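Home | Fixtures | Teams | Club News | Contact

Girls' basketball: the spring league is finished

2021-05-02

Our under-16 girls finished the spring league in Stindville with a 52-43 win against Dendorach. It was a hard game for us until the last quarter. Bukola Jibrin took 9 rebounds and played all the minutes, also with four fouls. 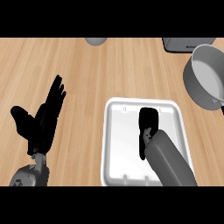

Coach Mitiku Fikre was satisfied with the defense, less with the free throws. He asks that all players come to training fifteen minutes earlier until the summer break, so there is time to practice them.

In June we travel to the Tamuno tournament. Two games are on the first day and one on the second. Jaxon Kowalchuk is making the list for the cars, please write to him if you have free seats.

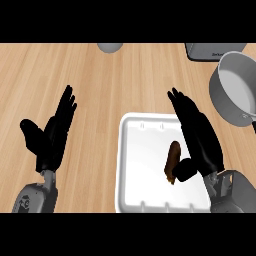 The collection for the new uniforms has reached $1,871. We thank every family who gave something. The old uniforms must be returned washed to Kwaku Essien before the tournament, also the ones with missing numbers.

Shares: 9 | Comments: 2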